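Two-arm door robot, shared workshop build
Pre-run inspection, September 2019
Checked by: Oduor Barasa
Second check: Refugio Sandoval

Power
Battery strap tight: pass
Main fuse fitted, 30 A: pass
Emergency stop cuts both arms: pass. Pressed 3 times from standing, once with the left arm raised.
Charger unplugged before arms enabled: pass
Comment (RS): the stop button lead is still held with tape at the base. Clip it properly before the next session.

Arms and grippers
Shoulder bolts marked and not moved: pass
Left gripper opens fully on command: pass
Right gripper opens fully on command: pass, slow
Finger force limit set in the Tetis controller: pass
Cable slack at the elbows: fail, left side. The loom pulls tight near full reach. Re-routed by Boyang and rechecked: pass.
Comment (OB): the right gripper has been slow since February. Grease did not help. Suspect the gearbox.

Base
Wheel nuts: pass
Brake holds on the ramp: pass
Bumper switch: not tested, part on order from Bamanen

Software and simulation
Joint limits in the model match the stops on the arms: pass
Log file writing to the second disk: pass
Door approach run in simulation before any run on the real door: pass

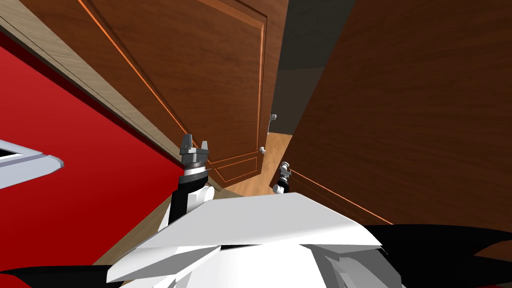 Do the limits need checking again after a firmware update?
Every time. The update writes the default values back to the controller, and the defaults allow more travel than our hard stops do.

Comment (NE): I would like the handle height in the model as a setting. At present it has to be edited in the door file by hand.

Work area
Floor marked out and clear to 120 cm beyond full reach: pass
Extinguisher in date: pass
One person on the stop button, with no other job: Kenneth Menzies

Open items
Clip for stop button lead
Right gripper gearbox
Bumper switch

Cleared for low speed only. Full speed stays locked until the bumper switch is fitted and tested.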